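印刷する | メールで送る | シェア 26

遊園地の「音の境目」を歩いて探す シルトソープ・パークの園内BGM調査レポート

5/11/24 提出

遊園地に行って、エリアが変わった瞬間に「あ、音楽が変わった」って気づいたこと、ありますか? 私はなかったんですよ、この授業を取るまで。さっきまで鉱山の町っぽいバンジョーが鳴っていたはずなのに、いつのまにか雪国の鈴の音になっている。で、どこで切り替わったのか思い出せない。これが気になって気になって、とうとう班の課題にしてしまいました。

最初に班で出ていた案は「待ち列の看板は役に立っているか」で、正直そっちのほうがまとめやすかったと思います(先生にもそう言われました)。でも看板の話は先輩の班が去年やっていたし、私がどうしても音の話をやりたいと言い張ったので、こうなりました。班は5人です。うち遊園地が好きで好きでたまらないのが私とヌワン・ジャヤシンゲくん(Nuwan Jayasinghe)で、残りのメンバーは「絶叫系に乗らなくていいなら行く」という条件つきの参加でした。

■ どこを調べたか

シルトソープ・パーク(Ciltthorpe)は、入口の広場から左回りにぐるっと一周できる形をしています。広場を抜けると「マンデール」(Mundale)という炭鉱町のエリアがあって、その奥が「タルスカ」(Talska)という北の村のエリア。タルスカを過ぎると池があり、池のほとりに「ハルトノ」(Hartono)という大きな食堂が建っていて、そこからまた入口の広場へ戻ってきます。

普通に歩いて一周するのに約26分。ただしこれは乗り物に乗らず、ワゴンのいい匂いにも負けなかった場合の話です。私は負けました。マンデールの出口に焼きとうもろこしのワゴンがあるんです。あの位置はずるい。

調査に行ったのは全部で2回、どちらも7月です。暑かった……。本当は秋の涼しいときにも行きたかったのですが、課題の締め切りと入場料の都合で無理でした。なので、ここに書いてあることは全部「夏のシルトソープ」の話だと思って読んでください。冬のタルスカはまた別の曲がかかっているらしいです。鈴が増えるそうです。聞きたい!

■ やりかた

難しいことはしていません。入口の広場を出発して、歩きながら、聞こえている曲が変わったと感じたところで園内マップに鉛筆で線を引く。それだけです。線を引くときに隣の人と相談しないこと、という決まりだけ作りました。これは最初の練習のときに、ヌワンくんが「え、もう変わってるよ」と言うとみんなが「ほんとだ」となってしまったためです。彼は吹奏楽をやっていたので耳がいいんですよね。でも耳のいい人に全員が合わせたら調査にならないので、黙って歩くことにしました。遊園地を無言で歩く学生の集団、かなりあやしかったと思います。

それとは別に、録音機を2台持っていきました。一つは胸の高さ、もう一つは膝くらいの高さに下げて歩きます。膝の高さのほうは、ベビーカーの子にはどう聞こえているんだろう、という思いつきから始まったもので、計画書には載っていませんでした。でもこれがあとで一番おもしろい材料になりました。

園内での録音については、事前に事務所に電話をして、ショーの音は録らないこと、ほかのお客さんの会話が聞き取れる部分は使わないことを約束して許可をもらっています。電話口の方がとても親切で、「境目ですか、境目……」としばらく考えてから「私も毎日通っていますけど、わかりません」とおっしゃっていました。毎日通っている人にもわからない!

■ 広場からマンデールへ

まず広場。曲は明るいマーチで、スピーカーは街灯の柱の上のほうについています。ここからマンデールに入るところには石造り風のトンネルがあります。予想どおり、線はほぼ全員がトンネルの中に引いていました。

トンネルの中ではどちらの曲もかかっていません。代わりに水のしたたる音と、遠くのつるはしの音がします。つまり曲から曲へ直接つなぐのをやめて、あいだに効果音だけの場所をはさんでいるわけです。録音を聞き直すと、トンネルの入口ではまだマーチが後ろからはっきり聞こえていて、中ほどでぼやけ、曲がり角を過ぎたところでふっと消えます。トンネルが曲がっているのがミソなんだと思います。まっすぐだったら、出口までマーチがついてきてしまうはずです。

絵としても、曲がっているおかげで出口の先が見えません。音と景色が同じ場所で切り替わるので、歩いているとすごく気持ちがいい。班のみんなも、ここは「変わった感」がちゃんとあったと言っていました。

■ マンデールからタルスカへ(本命です)

問題はこっちです。トンネルも門もなくて、ゆるい上り坂があるだけ。坂の下はバンジョー、坂の上は鈴と笛。なのに、みんなのマップを重ねてみたら、線の位置が見事にばらばらでした。坂の下のワゴンのあたりで引いた人もいれば、坂を上りきって村の井戸が見えるまで引かなかった人もいます(私です。とうもろこしを食べていたからではないと思いたい)。

録音を何度も聞いて、やっと仕組みらしきものが見えてきました。まず、坂の途中では曲の速さがそろっているんです。バンジョーの曲と笛の曲が同じテンポで、たぶん調も同じか、近い調。これはヌワンくんが気づいてくれました。私が家で聞いても「なんか、けんかしてないな」としか思えなかったのですが、彼が机を指でとんとん叩きながら両方を続けて流してくれて、とんとんがずれないのを見て鳥肌が立ちました。

それから、坂の植え込みの中に虫の声を流すスピーカーがあります。本物の虫だと思って通りすぎていたのですが、二度目に行ったときも同じところで同じ間合いで鳴いていたので、あれは録音だと思います。この虫の声がバンジョーの細かい音と、上のほうの鈴の音の、ちょうど真ん中みたいな音をしているんですよ。バンジョーがだんだん虫にまぎれて、虫がだんだん鈴になる。書いていてもうっとりします。

ただし、これは私たちの耳での推測です。パークの人に確かめたわけではありません。植え込みのスピーカーも、草が茂っていて全部は見つけられませんでした。中間発表で「設計者の意図」と言い切ってしまって、先生に「意図かどうかは聞いたの?」と突っこまれたので、ここでは「そう聞こえた」までにしておきます。

■ 膝の高さの録音

ここで、低いほうの録音機の出番です。坂道のところだけを取り出して、胸の高さのものと聞き比べてみました。

低いほうは、バンジョーがかなり早く消えます。代わりに虫の声がものすごく大きい。植え込みの中のスピーカーと高さが近いので、当たり前といえば当たり前です。だからベビーカーの子にとって、あの坂は音楽のつなぎ目というより「虫の坂」なのかもしれません。小さい弟のいるメンバーが、弟はシルトソープに行くと毎回あの坂で「むし!」と言う、と教えてくれて、みんなで盛り上がりました。毎回なんだ!

もちろん、低いほうには砂利を踏む音や自分の足音がたくさん入っています。録音機をひもで下げたのも失敗で、歩くたびに服にこすれてザッザッと鳴るんですよね。次にやるなら、せめてかばんの肩ひもにしっかり留めるとか、棒の先につけるとか、もうちょっと考えたいです。棒を持って園内を歩いていいのかはわかりませんが。

■ タルスカからハルトノの食堂まで

タルスカを抜けると池に出ます。ここは境目がとてもわかりやすくて、池の噴水の音で村の音楽が一度洗い流される感じです。噴水が止まっている時間に通ると、村の鈴が食堂のテラスまで届いてしまって、ハルトノの中でかかっているピアノとまざります。正直、ここはあまりきれいじゃなかったです。テンポも全然違うし。

とはいえ、食堂のテラスは人の声がにぎやかで、よっぽど耳をすませていないと気になりません。私たちが気にしすぎなんだと思います。隣のテーブルのご家族は楽しそうにカレーを食べていました。(ハルトノのカレーは辛口のほうがおすすめです。甘口は本当に甘い。)

食堂の中についても少しだけ。入口に近い席ではピアノがよく聞こえて、奥の窓側では食器の音のほうが勝ちます。スピーカーは天井なのですが、奥のほうは天井が高くなっていて、音がどこかへ行ってしまうみたいでした。静かに休みたい人は奥、音楽を聞きたい人は入口側がいいと思います。課題とは関係ないけど、役に立つかもしれないので書いておきます。

■ ハルトノから広場へ

最後の区間は、疲れていて線を引き忘れた人が出ました。すみません。なので、ここについてはまともな結果がありません。録音のほうでは、食堂の裏の並木道で広場のマーチがうっすら聞こえはじめて、そのままだんだん大きくなるだけでした。工夫がないといえばないのですが、私はこの区間がけっこう好きです。遠くからマーチが聞こえてくると「ああ、帰ってきた」という気持ちになるんですよね。朝、入口で聞いたのと同じ曲なのに、帰りに聞くとちょっとさみしい。ここは調査というより感想です。

■ うまくいかなかったこと

マップの縮尺が当てにならなかった、というのが一番大きいです。配布されている園内マップはイラストなので、坂道が実際よりずっと短く描いてあります。そこに鉛筆で線を引いたものだから、線のばらつきが本当はどのくらいの距離なのか、あとから計算できませんでした。二度目の調査のときに、自分たちで坂道だけの簡単な地図を描いて持っていけばよかった。描こうという話は出たのに、前の晩にみんな寝落ちしました。

それから、班の全員が「音の境目を探すぞ」と思って歩いているので、ふだんのお客さんより敏感になっているはずです。何も知らない友だちを連れていって、出口で「どこで音楽が変わったと思う?」と聞くのが本当はよかったのですが、入場料を出してくれとも言いづらくて、できませんでした。

風の影響も考えていませんでした。二度目の日は風が強くて、坂の下でも鈴が聞こえる瞬間がありました。どちらの向きから吹いていたかを記録していないので、これも「聞こえました」としか書けません。くやしい!

■ やってみて

遊園地って、乗り物に乗っている時間より歩いている時間のほうがずっと長いじゃないですか。なのに歩いているあいだの音のことは、ガイドブックにもほとんど載っていません。今回、坂道をひとつ真剣に聞いただけで、こんなに書くことがあるのかと自分でもびっくりしています。ヌワンくんは来年、別の班で「待ち列の中の音」をやりたいそうです。列が進むにつれて曲が変わる乗り物があるらしくて、私も混ぜてもらうつもりでいます。

録音を聞き直すコツもひとつ書いておくと、イヤホンよりスピーカーで小さめに流すほうが、境目はわかりやすかったです。イヤホンだと細かい音が全部聞こえてしまって、逆にどこで変わったのか迷います。
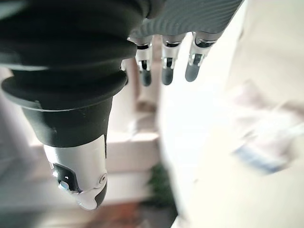

あと、聞き直しはできれば行った次の日のうちにやったほうがいいです。私は一週間ほうっておいたら、ザッザッという音が砂利なのか服なのか、自分でもわからなくなっていました。坂道のマップを重ねたものは研究室の棚に置いてあるので、見たい人は声をかけてください。とうもろこしのしみがついているのが私のです。

シェア 26 | 印刷する | メールで送る

コメント

もりのくま
あの坂の虫、本物だと思ってました!! 次に行ったら植え込みをのぞいてみます。

元・年パス民
冬のタルスカは本当に鈴が多いですよ。坂の下まで普通に聞こえるので、境目はもっと手前になるんじゃないかな。虫の声は冬も鳴っていたかどうか、思い出せません。

ゆず茶
ハルトノの甘口が甘いのは同意です。うちの子は喜んで食べますが。

後輩です
待ち列の音の班、まだ人を募集していますか? 録音機なら自分のを持っていけます。

もりのくま
書き忘れました。広場のマーチ、帰りに聞くとさみしいの、すごくわかります。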